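툴티비코(Tultivico) 다과 준비실 자동화 시범사업 중간 경과 보고
작성일: 2020-01-14
수신: 클리르누스(Clirnus) 재단 일터전환 지원 담당
작성: 툴티비코 운영지원팀

안녕하세요. 지난번 보고서를 보내 드리고 나서 꽤 시간이 흘렀습니다. 그동안 전화로 짧게 안부만 드리다가 이렇게 길게 적으려니 조금 쑥스럽기도 합니다만, 재단에서 늘 숫자보다 사람 이야기를 먼저 물어봐 주셨던 터라 이번에도 그 순서로 적어 보려고 합니다. 읽기에 조금 길더라도 너그럽게 봐 주시면 고맙겠습니다.

양팔 로봇의 작업대에서는 요즘 컵과 과자 상자, 쟁반을 가지고 연습이 이어지고 있습니다.

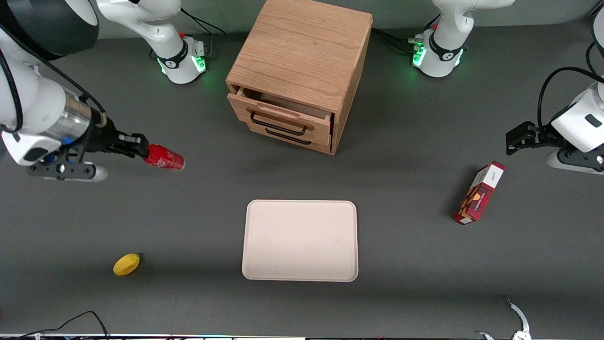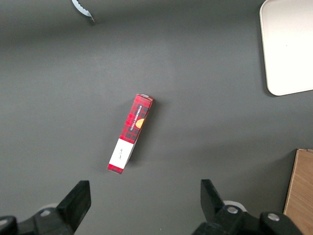

1. 그동안 해 온 일

아시다시피 저희 준비실은 회의실과 교육장에 나가는 다과 쟁반을 차리는 곳입니다. 컵을 놓고, 과자를 올리고, 서랍에서 필요한 것을 꺼내고, 돌아온 쟁반을 다시 정리하는 일이 하루 종일 되풀이됩니다. 하나하나는 가벼운 일인데, 허리를 굽혔다 폈다 하는 횟수가 많다 보니 오후가 되면 다들 손목과 어깨를 주무르고 계셨습니다. 신청서에 그 이야기를 적었던 것을 기억하실지 모르겠습니다.

지난 보고 이후로 로봇 팔 두 대를 한 작업대에 세우고 동작을 하나씩 익히게 하는 데 시간을 썼습니다. 설치는 브루라르드(Brurard)에서 맡아 주었고, 동작을 가르치는 방법은 빅스트룀(Wikström) 쪽에서 교육을 받았습니다. 처음에는 외부 기술자가 옆에 붙어 있어야 했는데 지금은 준비실 직원 여섯 명이 돌아가면서 시연을 기록합니다. 현재까지 모인 시연은 530회입니다. 이 숫자를 보고 저희도 조금 놀랐습니다. 바쁜 틈틈이 한 것치고는 꽤 많이 쌓였구나 싶어서요!

동작은 모두 13가지로 나누어 두었습니다. 컵 집기, 컵을 바로 세워 놓기, 상자 집어 옮기기, 서랍 열고 닫기, 쟁반 위에 물건 올리기 같은 것들입니다. 처음 계획서에는 이보다 훨씬 뭉뚱그려 적었는데, 막상 해 보니 "컵을 놓는다"는 한마디 안에도 여러 동작이 들어 있어서 직원들과 상의해 잘게 쪼갰습니다. 이 목록은 준비실에서 가장 오래 일하신 분들이 만들어 주셨다고 해도 과장이 아닙니다.

2. 잘 되는 것과 아직 안 되는 것

컵은 이제 꽤 안정적으로 다룹니다. 집는 높이를 정해 준 뒤로는 떨어뜨리는 일이 눈에 띄게 줄었습니다. 서랍 여닫기도 손잡이가 막대 모양이면 큰 문제가 없습니다.

과자 상자는 아직 애를 먹고 있습니다. 납작하고 긴 종이 상자는 놓인 방향에 따라 집는 자리가 달라져야 하는데, 비스듬히 놓여 있으면 손가락이 모서리를 누르는 경우가 있습니다. 쇼트브레드 상자로 연습하면서 몇 개는 귀퉁이가 우그러졌습니다. 내용물은 버리지 않고 휴게실에서 잘 먹었으니 재료비 항목에서 이 부분을 보시더라도 안심하셔도 됩니다. 지금은 상자를 여러 각도로 돌려 놓고 시연을 더 모으는 중이고, 집는 힘도 한 단계 낮추어 보고 있습니다.

속도는 솔직히 사람보다 느립니다. 손에 익은 직원이라면 금방 차릴 쟁반을 로봇은 한참 걸려 차립니다. 다만 이 점은 처음부터 재단과도 이야기했던 대로, 한가한 시간에 미리 차려 두는 일을 맡기면 되는 것이라 크게 걱정하고 있지는 않습니다.

3. 일하는 분들에게 달라진 것

가장 길게 적고 싶었던 부분입니다.

시작할 때 준비실 분위기가 썩 밝지는 않았습니다. 기계가 들어오면 자리가 줄어드는 것 아니냐는 질문이 첫 설명회에서 바로 나왔고, 저희는 그 자리에서 시범 기간 중 인원 감축은 없다는 점을 문서로 드리겠다고 약속했습니다. 그 문서는 지금도 탈의실 게시판에 붙어 있습니다. 약속을 지키고 있는지 직원들이 언제든 물을 수 있도록 격주로 20분씩 짧은 모임도 하고 있습니다. 짧다고 적었지만 차를 마시다 보면 늘 조금씩 길어집니다.

일의 내용은 조금씩 바뀌었습니다. 전에는 쟁반을 차리는 일만 하시던 분이 이제는 어떤 시연이 쓸 만하고 어떤 것은 지워야 하는지 골라내십니다. 기록을 같이 보다가 "이건 내가 급하게 해서 팔이 흔들렸네" 하시면서 본인 시연을 지우시는 모습을 보고 저희가 오히려 배웠습니다. 시연 기록을 맡는 날에는 서서 하는 작업이 줄어드니 다리가 덜 붓는다는 말씀도 있었습니다.

물론 좋은 이야기만 있는 것은 아닙니다. 화면을 오래 보니 눈이 피곤하다는 의견이 있었고, 로봇이 멈췄을 때 누가 다시 켜야 하는지 분명하지 않아 서로 눈치를 본 적도 있습니다. 뒤의 문제는 교대표에 담당 칸을 하나 더 만들어 해결했습니다. 눈 문제는 기록 작업을 반나절 이상 이어서 하지 않는 것으로 정했는데, 이것으로 충분한지는 조금 더 지켜봐야 할 것 같습니다.

또 하나, 새로 하는 일이 수당에 어떻게 반영되느냐는 물음이 있습니다. 기록과 선별은 분명히 숙련이 필요한 일인데 지금 직무표에는 그 이름이 없습니다. 인사 쪽과 협의를 시작했고, 결론이 나면 따로 알려 드리겠습니다. 저희로서는 이 부분이 로봇이 상자를 잘 집느냐 하는 문제만큼이나 중요하다고 생각합니다.

4. 예산

장비와 설치비는 계획대로 집행했습니다. 교육비는 빅스트룀 교육을 한 차례 더 받으면서 예정보다 늘었고, 그만큼 외부 기술자 상주 비용이 줄어 전체로는 승인받은 범위 안에 있습니다. 소모품은 컵과 과자, 쟁반, 케이블 정리용품 정도입니다. 항목별 내역과 영수증 사본은 별첨으로 보내 드립니다.

5. 다음 일정과 부탁드릴 일

2월에는 실제 주문에 쓰일 쟁반을 로봇이 차리고 직원이 확인해서 내보내는 방식을 시험하려고 합니다. 우선은 하루 중 주문이 적은 시간에만, 그것도 컵과 상자 과자로만 된 단순한 구성으로 시작합니다. 과일이나 조각 케이크처럼 무르고 모양이 제각각인 것은 당분간 사람 손에 맡깁니다.

재단에 부탁드리고 싶은 것은 두 가지입니다. 첫째, 교육비와 기술자 상주 비용 사이의 항목 변경을 승인해 주시면 좋겠습니다. 둘째, 비슷한 사업을 하는 다른 지원 기관이 있다면 저희 직원들이 한 번 찾아가 볼 수 있게 다리를 놓아 주십시오. 다른 곳에서는 이 일을 무어라고 부르고 어떻게 대우하는지 직접 듣고 싶다는 요청이 모임에서 여러 번 나왔습니다.

그리고 혹시 가까운 때에 시간이 되시면 준비실에 한번 들러 주세요. 오전에는 쟁반이 한꺼번에 나가느라 정신이 없으니 오후가 좋습니다. 차와 쇼트브레드는 넉넉히 준비해 두겠습니다.

별첨: 항목별 집행 내역, 동작 목록, 격주 모임 기록 요약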